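Review: Mivadura round table with chrome base, white

Written by Matúš Vrabec
Posted Jul 5, 2021

I bought this table for the corner where we drink coffee and eat small lunches. Before, we had a square one, and everybody hit the same corner with the same hip. I wanted a round top, one leg in the middle and a white colour. The Mivadura was 394 dollars with delivery, and I paid it from my own pocket, so this is my own opinion.

It came in two boxes. Assembly took me 59 minutes alone, with 11 screws and one hex key. The instructions are only drawings, but they are good drawings. My one advice is to put the top face down on a blanket and to ask a second person when you turn it over. The base is heavier than the top, and it wants to go its own way.

The size is right for two people who eat and for four people who only drink. Most days ours has cups, sugar packets and paper napkins on it, and there is still free space to put down your elbow.

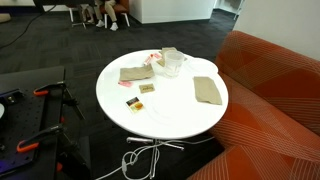
The white top with a cup, napkins and a few packets. The chrome base stands on carpet.

About the surface. It is very white, and I like this, but you must know what it means. Every coffee ring is visible and every grain of sugar too. On the other side, it cleans easily with a wet cloth. In May my friend Otakar Šťastný left a line of marker on it for a whole weekend, and it went off with a little dish soap. I have not tried anything stronger.

The chrome feet are spread wide and the table does not rock on our carpet. On a hard floor I can't say. The chrome takes fingerprints when you move it, so I lift it by the top now. The feet are also a place where cables like to collect, and the vacuum cleaner does not reach well between them.

We use it with a corner bench in orange-red fabric, with a pattern of thin cream lines. I was afraid that white and chrome would look cold beside it, but the colours are good together. If you sit on a bench, please measure first. A central base is much better than four legs, because you can slide in from the side without lifting your knees.

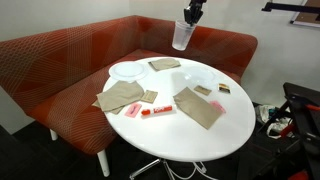

What I would change

The edge has no lip, so a napkin can easily hang over it or go to the floor. I also would like small levelling screws under the feet. The Greltport table I looked at in the shop has them, but it was too wide for our corner.

Clear plastic dishes are hard to see on this top. I already put my hand in a bowl of olives. Coloured plates are the better choice.

Would I buy it again? Yes, for the same corner. For a family dinner I would look for something bigger – and maybe in grey.

My rating: 4 out of 5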